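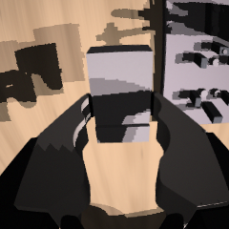 Beschaffung einer Roboterzelle: Budget und Planung

Skript zur Vorlesung, Teil 4
Zuletzt aktualisiert: Februar 2024

Der Listenpreis ist die Zahl, über die in Beschaffungsrunden am längsten geredet wird, und die, die am wenigsten aussagt. Bei unserem Übungsfall (Anbieter Sovden und Villca) unterscheiden sich die Angebote für das Greiferpaket auf den ersten Blick deutlich: 2888 Euro gegen 866 Euro. Im billigeren fehlen Flansch, Kabel und Ersatzfinger. Wer das erst nach der Bestellung liest, zahlt nach.

Misstrauen Sie auch der Simulation. Sie rechnet mit sauberen Kontakten und festen Maßen. Ein Block, der am Bildschirm gerade zwischen den Fingern steht, sagt nichts über Verschleiß oder über Teile, die am Rand der Toleranz liegen. Frau Arango lässt sich deshalb vor jeder Zusage 12 eigene Werkstücke vorführen, am echten Gerät.
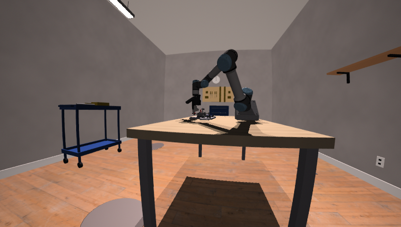 Zum Platzbedarf steht in den meisten Anträgen ein einziger Satz, meist vom Anbieter abgeschrieben. Gemeint ist dann die Grundfläche des Arms. Geplant werden muss die ganze Zelle: ein Tisch, der die Last trägt, Abstellfläche wie der blaue Wagen mit zwei Ebenen, Werkzeugwand, Schrank, Steckdose in Reichweite. Solche Posten tauchen im Angebot selten auf, im Haushalt Ihrer Abteilung schon. Ob ein Schutzzaun nötig ist, klärt die Risikobeurteilung, und die kostet ebenfalls Geld.

Amortisation: Villca nennt 45 Wochen. Fragen Sie, welche Auslastung dahintersteckt und wer die Rüstzeiten gemessen hat. Ich habe darauf bisher keine brauchbare Antwort bekommen.

Aufgabe bis zur nächsten Sitzung: Beide Angebote auf denselben Lieferumfang bringen und neu vergleichen. Rückfragen an Przemysław Krawczyk.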